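Incidencia: furgón eléctrico de reparto no completa la carga nocturna en base
Estado: cerrada
Prioridad: media
Vehículo: Ulitz, furgón eléctrico, carga útil 1000 kg
Punto de carga: Tridard de pared, plaza 4, base de Menstead
Gestión de carga: Teoh, versión instalada en agosto

Descripción inicial

El furgón se conecta al volver de la ruta de tarde y debería estar al 100 % a las 6:00. Desde hace varias noches amanece entre el 50 y el 60 %. El cuadro no muestra avisos. El conductor de la primera ruta tiene que pasar por el cargador rápido antes de salir y se pierde la ventana de entrega del centro. Los otros furgones de la base cargan con normalidad.

Primera respuesta de soporte

Indicar, por favor:
- color del piloto del punto de carga al llegar por la mañana
- si el cable es el del propio punto o el que viene con el vehículo
- si hay una hora programada en el menú del furgón, además de la de Teoh
- kilometraje

Respuesta de base

Piloto azul fijo, igual que cuando está en espera. El cable es el del punto, va fijo a la pared. En el menú del furgón no hay nada programado, o al menos la pantalla de carga dice "inmediata". Kilometraje: 1640 km, está casi nuevo.

Registro de pruebas

22:10. Conectado en la plaza 4. Arranca la carga a potencia normal. Piloto verde intermitente.

23:40. Sigue cargando. El conector está templado al tacto, nada raro.

01:15. Carga detenida. Piloto azul fijo. Teoh marca la sesión como "finalizada por el vehículo". El furgón está al 58 %.

01:20. Se desconecta y se vuelve a conectar. Carga otra vez sin problema y llega al final antes de las 6:00.

Noche siguiente, mismo furgón en la plaza 2: se detiene también a la 01:15. Queda descartado el punto de carga de la plaza 4. Otro furgón en la plaza 4: carga completa.

Comentario de soporte

La hora de parada es la misma las dos noches y no depende de la plaza. Eso apunta a una orden horaria y descarta casi del todo un fallo térmico o de aislamiento. Revisar en Teoh el grupo al que está asignada la matrícula. En otras flotas hemos visto vehículos nuevos que entran en el grupo "Turismos" por defecto, con límite de energía por sesión.

Respuesta de base

Comprobado. Está en el grupo "Reparto", como los demás. No tiene límite de energía. Lo hemos sacado del grupo y vuelto a meter -- sin cambios, esa noche paró otra vez a la 01:15.

Comentario de soporte

Hemos descargado el registro del furgón a distancia. A la 01:15 el vehículo abre los contactores porque recibe una petición de pausa de su propio módulo telemático. La petición no sale de Teoh. En el módulo hay un perfil de tarifa guardado, "Valle invierno", que permite cargar hasta la 01:15 y reanuda a las 8:00. El perfil no aparece en el menú del conductor; solo se ve con la herramienta de taller o desde el portal del fabricante.

Lo más probable es que el perfil se grabara durante la preparación previa a la entrega y no se borrara.

Solución aplicada

1. Borrado del perfil "Valle invierno" desde el portal.
2. Reinicio del módulo telemático: contacto quitado, puertas cerradas, llave fuera de alcance durante 20 minutos.
3. Modo de carga fijado en "inmediata" también en el portal, para que coincida con el menú.
4. Actualización del módulo a la versión disponible. Tardó más de lo previsto por la cobertura dentro de la nave; se terminó con el furgón en el patio.

Verificación

Primera noche: 100 % a las 04:50, sin interrupciones. Segunda noche: 100 % a las 05:05. Tercera noche: el furgón llegó con menos batería de lo habitual y aun así estaba completo antes de la salida.

Autonomía indicada tras la última carga: 200 km, con la calefacción apagada. Coincide con la del furgón gemelo de la misma base.

Notas para otras bases

Si un vehículo se para siempre a la misma hora y Teoh dice "finalizada por el vehículo", mirar primero los perfiles del portal del fabricante antes de pedir visita del instalador. El punto Tridard no guarda horarios propios en esta configuración. El piloto azul fijo no distingue entre carga completa y carga en pausa, así que no sirve para descartar nada -- hay que mirar el porcentaje en el cuadro.

Queda pendiente revisar los otros dos furgones de la misma entrega, que todavía no cargan de noche. Se abre incidencia aparte.

Adjuntos (1)
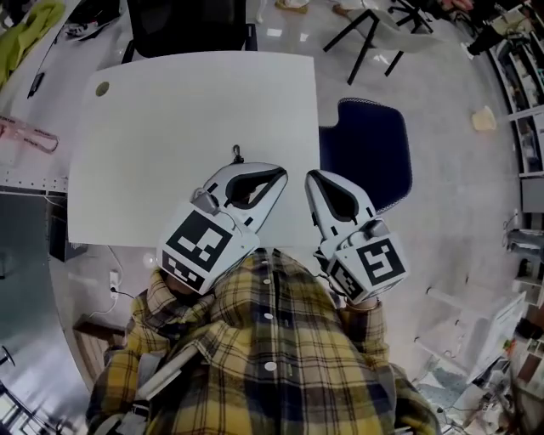 Camisa de cuadros y dos pinzas manuales blancas sobre la mesa blanca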